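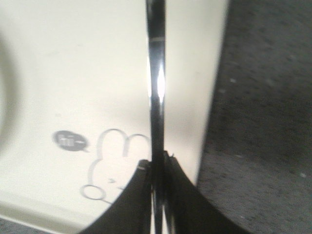

Repair evening moves to the Rinaldi hall

From May, our repair evening will be in the Rinaldi hall and no longer in the back of the Olleo shop. The shop was always kind to us, but in winter people were waiting on the stairs with their lamps and toasters in their arms, and this is not comfortable for anybody. The hall has 20 tables and good light. Please enter from the garden side, the street door stays locked after six.

Last season 459 objects came to us and 293 went home repaired. Liliana Greco wrote every one of them in the green notebook, also the ones we could not help. Most of the failures were coffee machines with glued covers. If your machine has no screws that you can find, please call Mulugeta Kahsay first, so you do not carry it for nothing.

Sewing stays with Elisa Fontana, at the table near the window. She asks that clothes arrive washed. For zippers, bring the new zipper with you if you care about the color — she has mostly black and dark blue.

We are still looking for one person who understands radios. Settimio Greco did this for many years and now he prefers to come only for the cake, but he promises to sit beside the new person for the first 3 evenings and explain his boxes of small parts.

There is no fee. A jar stands by the door for solder, thread and tea, and what you put in it is your own decision.

Olesia Levchenko, for the Clandemska neighbors' newsletter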